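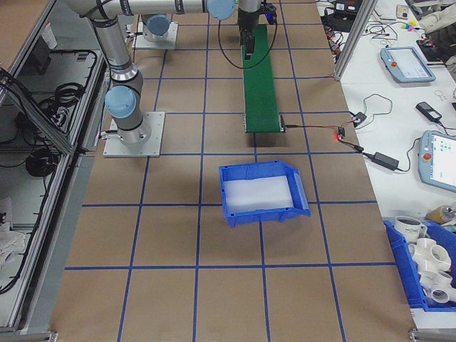

Words and set-up notes by P. Muñoz

Section 2: The table, the belt and the bin

By now you should have the Trikex belt unpacked and the table bare. I always do the paper first, so if you've already put the belt down, sorry, lift it off again!

1. Roll brown paper over the whole table and tape down the edges. Ours is 900 mm wide and comes from Eltlow, but any plain brown paper will do. Smooth it from the middle outwards with your forearm.

2. Lay your blue tape lines, longways first and then across. They should make big squares. Mine wander a little towards the near edge and I've never had any trouble from it, so don't spend your morning with a set square (I did, once, and regretted it by lunch).

3. Run one line straight down the middle. The belt and the bin both get placed from this one, so take more care over it than the others.

Note: press the tape down firmly where lines cross. A lifted corner will catch your sleeve.

4. Set the belt down with the power unplugged. Check that it sits flat on its brackets and doesn't rock when you push on either end.

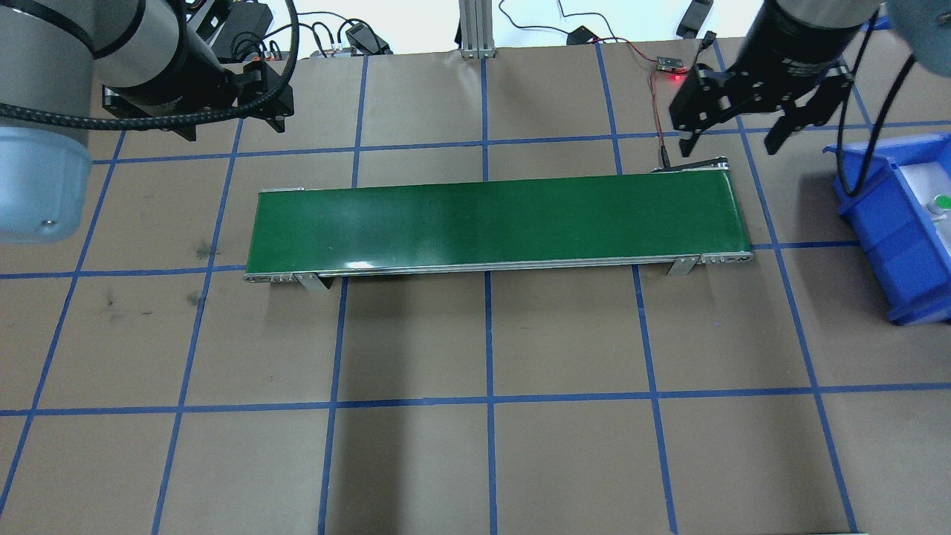
5. If it does rock, loosen the bracket screws half a turn, press down gently on the rail and nip them up again. Don't go mad with the screwdriver – the rail is only aluminium.

6. Look at the little black sensor bracket at the end. It wants to lean slightly over the belt without touching it. Slide a sheet of card underneath and you'll soon feel if it's rubbing.

7. Run the thin wires back to the control board and leave some slack in them. Keep the board at the edge of the paper, well away from anything that might get dragged across it.

Caution: plug the power in last. Once the red light comes on, keep fingers, cuffs and lanyards off the belt.

8. Now the bin. I use a blue Telley one with the open front, and a pale pad cut to fit the floor of it.
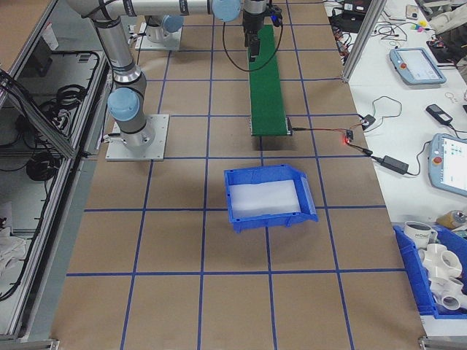 9. Push the pad right into the corners, then put the bin in front of the belt, over the middle of the table. Leave roughly 42 mm between the two to start with. You can close the gap later if things are dropping short.

10. Start the belt empty and let it run for 6 minutes. Listen for ticking, which usually means a screw head is standing proud somewhere on the rail.

Note: if the belt creeps to one side, switch off, unplug and go to Section 3 before you put anything on it.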